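About Zorkell

Home > Company > About us

Zorkell is a producer of oat and barley ingredients for the food industry. We mill, toast and flake whole grain, and we sell it to bakeries, makers of breakfast products and producers of drinks. Our mill is in Muketti, close to the fields of the farmers we buy from.

The company was started in one rented hall with one stone mill. In the first years we made only coarse oat bran for local bakers. The customers began to ask for a finer product which does not change the color of white bread, and from this request came our first own brand, Flideck. It is still the product we sell most. Today 39 people work with us, and 12 of them are in the laboratory and the test bakery.

We buy only whole grain, and 100 percent of it comes under yearly contracts. Every delivery is checked for moisture, foreign seeds and mold before it is unloaded. If a delivery does not pass, the farmer receives the result on the same day and may ask for a second test.

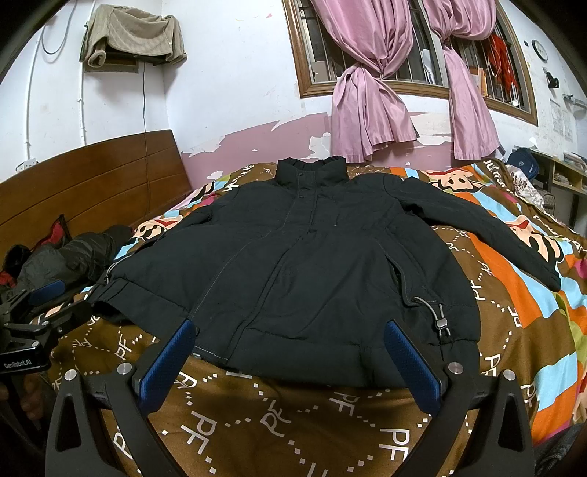

The second product line has the name Onu. It is a barley flour with a high content of soluble fiber, made for pasta and flat bread. Barley takes more water than wheat, so the dough behaves differently in the first minutes of mixing. For this reason we send a recipe sheet with each sample — please read it before you start, it saves a lot of flour. Our bakers can also come to your plant for the first trial.

In the test bakery we keep a record of each recipe that we have tried. At the moment there are 531 of them, also the ones that failed. Customers can ask to see the records for their type of product.

We do not make health claims for our customers. We give the fiber values from the laboratory and the method by which they were measured, and the text on the package stays the responsibility of the brand owner.

Visits to the mill are possible on working days, except in June, when we stop the line for the yearly cleaning. Please write to the sales office at least two weeks before, and tell us if you want to see the laboratory too.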